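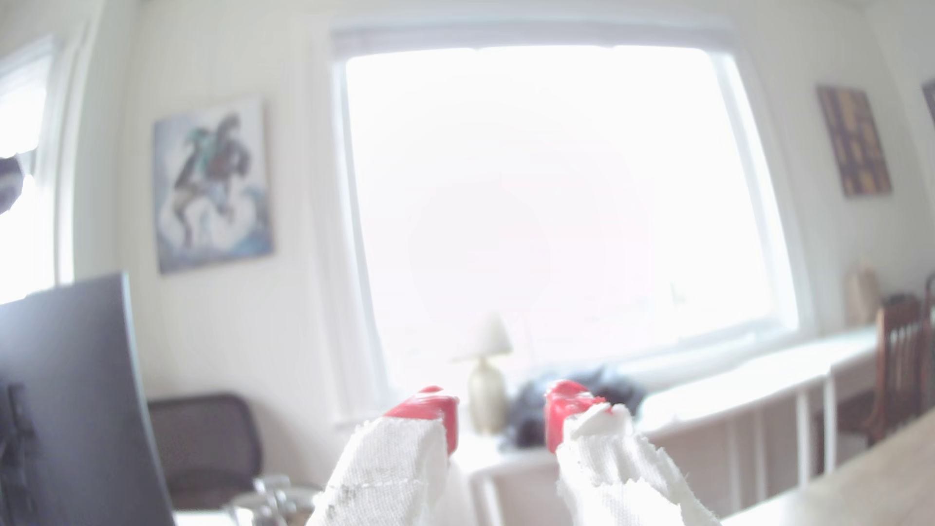 **Opening (keep it under a minute)**

Thanks to Lwazi Nkosi for the invite. I was asked to talk about why a club room should look like somebody's front room. I'm not sold on it, so expect grumbling.

- White panelling, big window, art on both walls. Lovely for morning tea. Ask whoever plays facing the glass.
- The Koltdale survey: 772 members, most of them "happy with the light". It never asked what time of day they played. Pause here.

**Boards**

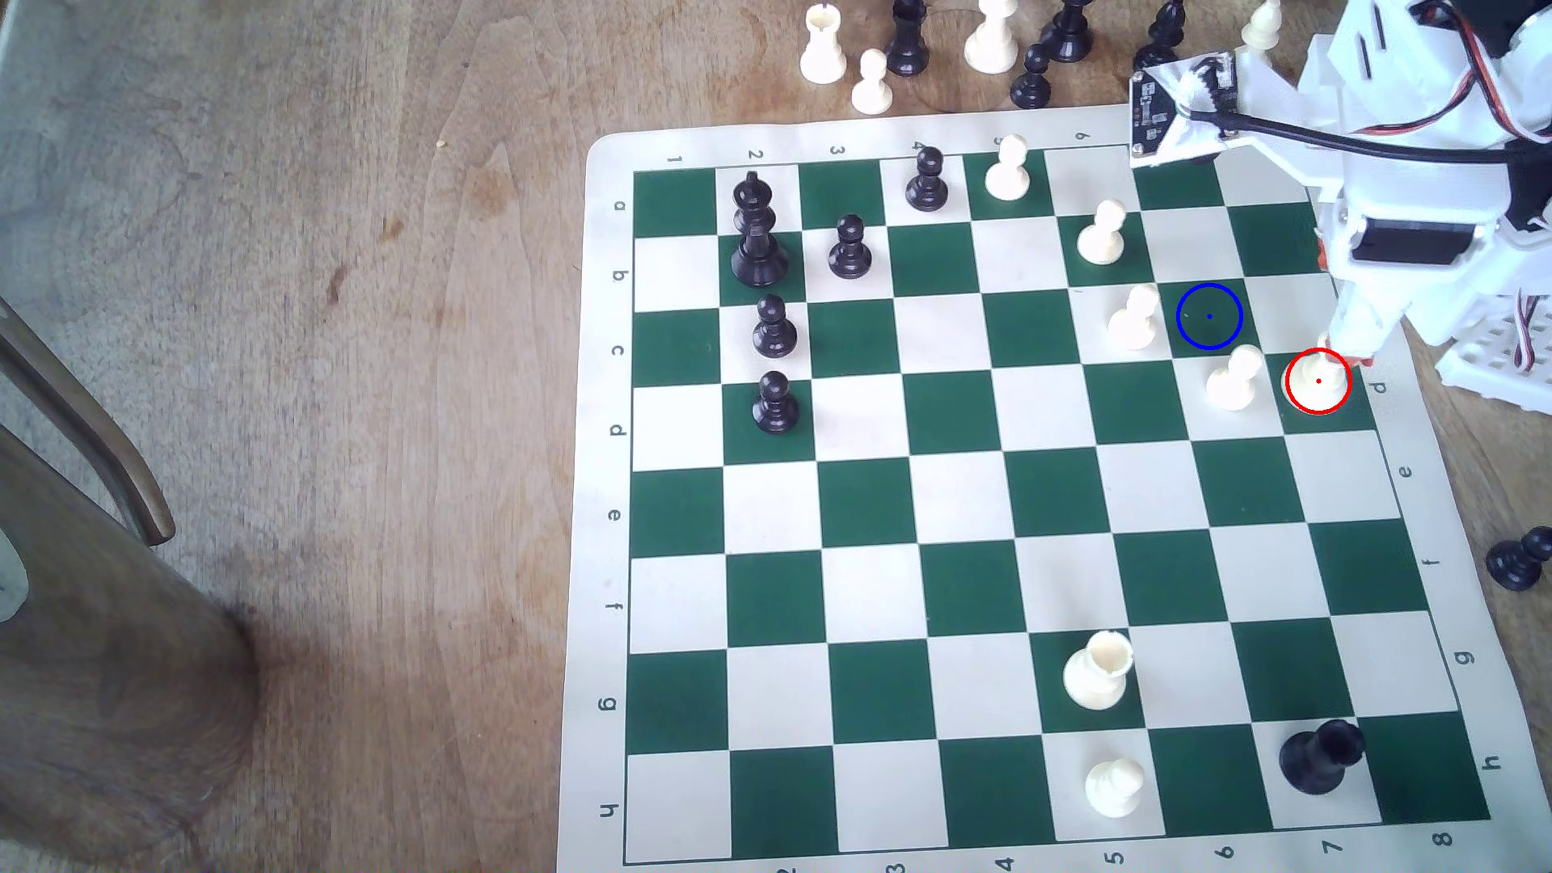 - Vinyl, green and cream, on a light brown timber table. No complaints from me. I've yet to see proof that a dearer board improves anybody's endgame.
- Coordinates: numbers along the top and bottom, letters down the sides. Fine for a casual game. Try reading a score sheet against it and see how long you last.
- Spare pieces standing off the board, black and white mixed. Some clubs swear by sorting them by colour. Does it matter? Show of hands.

**Money**

- Trarnino quoted $2,253 for blinds. I'd want a trial at one window first.
- Grullurell's figure was $1,694, fitting extra. Ask how much extra.

If time's short, skip to questions at 22 minutes.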